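6 min read

4. Redeeming a bundle and installing your games

Read this section once you have paid for a bundle in the Mindstead store and received your order email. It covers claiming the keys, adding the games to your library, choosing where they install, and moving saves from an older copy. If you have not yet made an account, go back to section 2.

Before you start

You need the Mindstead launcher, signed in, and the order email. You also need enough free disk space for whatever you plan to install. The Driddale bundle takes 3,264 MB if you install everything in it, and 3,143 MB if you leave out the soundtrack. The launcher needs a little more than this while it unpacks, and gives the space back when it has finished.

Caution: Do not forward the order email to anyone. The claim code in it works once, for whoever enters it first, and support cannot move a claimed bundle from one account to another.

4.1 Claiming the bundle

1. Open the launcher and select Library.
2. Select Add a bundle at the bottom of the left-hand list.
3. Copy the claim code from the order email and paste it into the box. Spaces before or after the code are ignored. The dashes are part of the code and must stay in.
4. Select Check code. The launcher shows the name of the bundle and the games in it.
5. Make sure the name matches what you bought, then select Claim.

The games appear in your library with grey titles. Grey means owned but not installed.

Note: If you already own one of the games, it is marked Duplicate and is not claimed. You get a gift key for it instead, under Account > Spare keys. Gift keys from bundles run out after 27 days, and the launcher does not remind you.

If the code is refused, check that you have not mixed up the letter O with a zero. Codes typed by hand fail for this reason more than any other. After five wrong attempts the box locks for an hour. Restarting the launcher does not shorten the wait.

4.2 Choosing an install folder

By default everything goes into the Mindstead folder on your system drive. You can change this for the whole library or for one game. It is much easier to decide now than to move games later.

1. Go to Settings > Storage.
2. Select Add folder and pick a drive.
3. Make an empty folder on that drive and give it a short name without accents or symbols.
4. Select Set as default if you want all new games to go there.

Erka will not start from a path that contains an accented letter, and this includes your Windows user name if the folder sits inside your user profile. The other games in the bundle do not mind. The developer knows about the fault but there is no date for a fix, so put Erka in a folder at the top level of the drive.
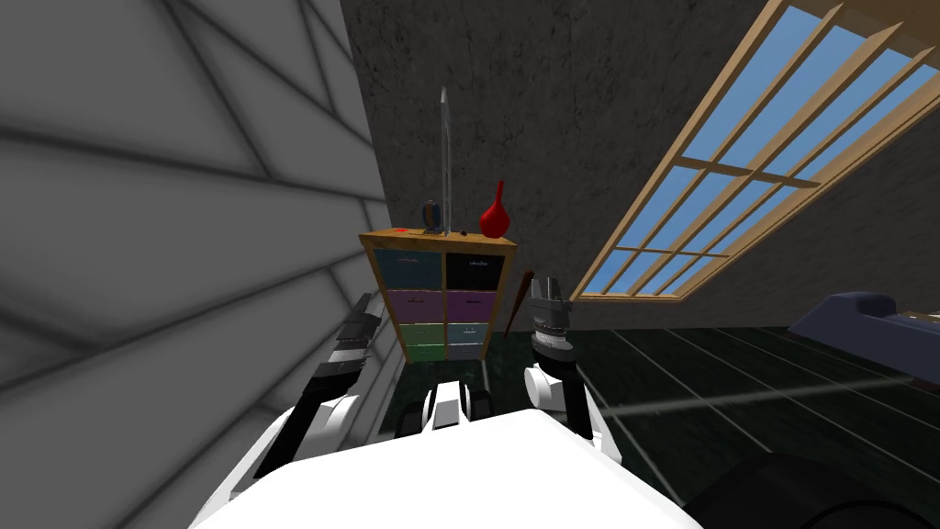
External drives are supported, with some limits. The drive must be plugged in before you open the launcher, or the games on it will show as missing. Select Rescan in Settings > Storage to bring them back. Memory sticks will work but loading times are long, and Entili may stutter when it moves between areas.

Caution: Do not unplug an external drive while a game on it is updating. The update will have to be downloaded again from the start, and in some cases the game must be reinstalled.

4.3 Installing

1. In Library, select a grey title.
2. Select Install.
3. Check the folder shown in the box. Change it here if you want this game to go somewhere else.
4. Tick Desktop shortcut if you want one.
5. Select Start.

To install several games in one go, hold Ctrl, select each title and choose Install selected. The launcher downloads 2 games at a time and puts the rest in a queue. You can drag titles up and down the queue, but a game that has already begun downloading has to be paused before anything else can take its place.

Downloads carry on when the launcher is minimised. They stop when your computer goes to sleep and pick up again when it wakes. To limit the speed, go to Settings > Downloads and enter a figure. A blank box means no limit.

4.4 First launch

The first launch of each game is slower than later ones. Entili builds its graphics files at this point and may show a black window for a minute or more. Leave it alone until the title screen appears. If you close it early, it starts the whole job again next time.

Erka asks you to pick a controller layout before it shows the menu. You can press Escape to skip this and use the keyboard. The layout can be changed later under Options > Input, though only from the main menu and never during a chapter.

Note: Some antivirus programs hold back a game the first time it runs. If a game closes without a message, look in your antivirus history before reinstalling.

4.5 Bringing over saves from another copy

If you played an earlier version bought elsewhere, you can usually keep your progress.

1. Close the game and the launcher.
2. Find the old save folder. For Entili it is in Documents > Entili > Saves. For Erka it is in the game's own folder, under Profile.
3. Copy the folder to a safe place and keep that copy until you have finished.
4. Open the launcher, right-click the game and select Open save folder.
5. Paste the old files in.
6. Start the game and load a save to check it.

Saves from the Entili demo do not carry over. Saves made in Erka before the May update will load, but the map is blank until you enter a new area.

If cloud saves are switched on, the launcher may ask which version to keep. Choose This computer. Choosing Cloud replaces the files you have just pasted in.

4.6 Refunds on bundles

A bundle can be refunded only as a whole, and only if none of its games has been installed and no gift key has been used. Claiming the code does not affect this. Send the order number through Help > Contact, and leave the claim code out of the message.

Section written by Idalina Bragança. For controller set-up, go to section 5.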